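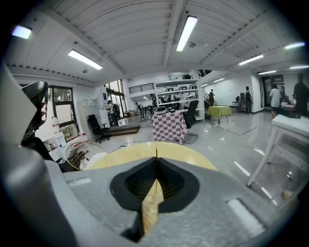

How to get water rings out of a wooden table

17 September 2021

Every wooden table begins its life with a promise. You will use coasters. You buy the coasters, you put them in a neat stack, and the stack then lives in a drawer while the household sets its drinks down wherever its hands happen to be. Some months later the light comes in low from one side and you see it: a ghostly white circle, perfectly drawn, the best circle anyone in your family has ever made.

Most rings come out with things you already own and an afternoon you weren't going to enjoy anyway.

First, find out what sort of ring you have

White or cloudy rings are damp trapped in the finish. The wood underneath is fine. These are the easy ones, and the rest of this page is mostly for them.

Dark rings, grey going on black, mean the water has got through the finish and into the wood. You can't coax these out with a hairdryer. Skip to the section on dark rings and bring a biscuit.

Sticky rings are jam, or squash, or something a guest would rather not discuss. Wipe them with warm water and a drop of washing-up liquid. I mention this only because I once spent most of an evening treating one with mineral oil.

Then find out what the finish is

Pick a spot that never gets seen, such as the underside of the edge. Put a little methylated spirit on a cotton bud and dab. If the finish goes soft and tacky, it's shellac, and you should be gentle with everything that follows. If nothing happens, it's probably a varnish or lacquer and will put up with more. If a drop of plain water soaks straight in and darkens the wood, the table is oiled or waxed, or has nothing on it at all.

My own table came from a shop called Kennedy, which has since shut, and the label said "natural finish". That could describe anything, including me. It was an oil finish. I learned this by the method above, after trying three other methods that weren't above.

Method one: wait

Wipe the table dry, take everything off it and leave it overnight. Fresh white rings sometimes clear by themselves as the damp finds its own way out. It feels like cheating and it costs nothing.

Method two: warm air

Set a hairdryer to low and hold it a hand's width from the ring. Keep it moving. After a minute or so the white should begin to fade at the edges. Stop every so often and lay your palm on the wood. Warm is good. If you take your hand away quickly, so should the hairdryer go. Give it 15 minutes at the most, then let the table cool and look again before you decide it hasn't worked.

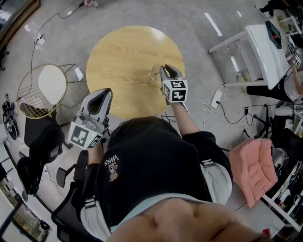 Some people use an iron over a folded tea towel. It does work. It also works on the finish, the tea towel and, if the phone rings, the table as a whole. If you insist, turn the steam off, use the lowest heat and lift the iron every 5 seconds to check. Never do it on shellac.

Method three: oil, or the mayonnaise business

Everyone's aunt recommends mayonnaise. The useful part is the oil, and the rest is just egg going off on your furniture. Petroleum jelly does the same job with less smell. Smear it over the ring, leave it overnight, wipe it off in the morning and buff with a soft cloth. I use Istunen paste wax these days, mainly on account of the tin, but a plain one from the hardware shop is every bit as good.

Method four: a very mild scrub

Mix bicarbonate of soda with a few drops of water until it looks like toothpaste. Rub it on with a soft cloth, along the grain, using no more strength than you'd use on a pair of glasses. Wipe it away with a damp cloth and dry straight after. Check how the surface looks from the side. If the shine has gone dull, you've gone far enough, and a bit of wax will bring most of it back.

Don't use the green side of the sponge. I know it's right there.

Dark rings

For these you have to get at the wood itself. Strip or sand back the finish over the whole top, as a patch will always look like a patch. Then use oxalic acid, sold as wood bleach. Wear gloves and eye protection, open the windows, follow the packet and keep it well away from children and pets. Rinse as directed, leave the wood to dry fully, then wear a proper dust mask for any sanding afterwards.

If the table is veneered, sand by hand with fine paper and stop early. Veneer is thinner than your patience. If it's old or worth anything, pay someone. I rang Mendis, the restorers, in February, and they were kind enough not to laugh until I'd described the iron.

Keeping it that way

Wax or oil the top a few times a year, depending on its finish. Wipe up spills when you see them. And take the coasters out of the drawer. Mine are cork ones from Tivum, and they're currently under the leg of the bookcase, which has stopped wobbling.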